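Fixed view or wrist view: what the grasp policy uses
January 24, 2019

The last post covered calibration of the arm at Tedon. This one covers the result I was after when I set that up: how much a small grasp policy gains from each of its two views, and at which stage of the reach.

The task is deliberately dull. A shallow woven basket sits on the table with some vegetable-shaped items in and near it. The policy is told which item to go for, and it has to close the fingers on it, lift and hold. There is one basket and one arm, and the lights are left alone between trials.
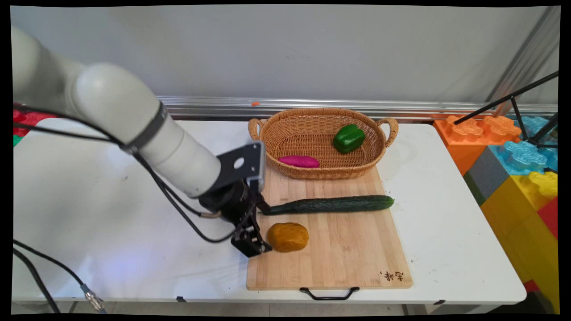
Training used 1,608 demonstrations, all collected by teleoperation. Both views go through the same small convolutional encoder, the features are concatenated with joint positions, and the network predicts a short run of end-effector displacements. I call the training code Noh. It is a rewrite of the older Pident scripts, which had grown a different image resize in each loader and could no longer be trusted for comparisons.

I trained 4 variants: both views, fixed only, wrist only, and both views with the wrist input blanked at random during training. Each was run for 30 trials per item, with the start pose drawn from the same list.

The fixed-only variant reaches the right item nearly every time and then misjudges the last stretch. Its errors lie mostly along the viewing direction, as one would expect with no depth channel. The wrist-only variant has the opposite fault. Once the item is well inside its view the closing motion is good, but from a far start pose it drifts, and sometimes settles on the wrong item altogether.

Using both views fixes most of this, though less than I had hoped. Saliency on the fused network shows it leaning on the wrist features far too early, while the arm is still moving quickly and those pixels carry a lot of motion blur.
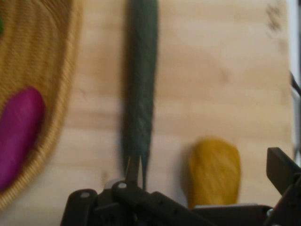

Random blanking was meant to address that, and it does. With the wrist input dropped for part of each training episode, the network keeps to the fixed view during the approach and hands over late. The gain is largest on long, thin items, where a small error in wrist rotation spoils the grasp. On rounder items I can't separate it from noise.

Two caveats. The blanking schedule was tuned by hand on the same items used for testing, so the comparison flatters it. I also haven't tried sharpening or dropping blurred frames outright, which would be a cheaper fix if it worked as well.

The same runs will be repeated at the Arivthorpe bench in February, with a different table height and the fixed camera moved. If the late handover survives that, I'll put up the schedule and the training configs.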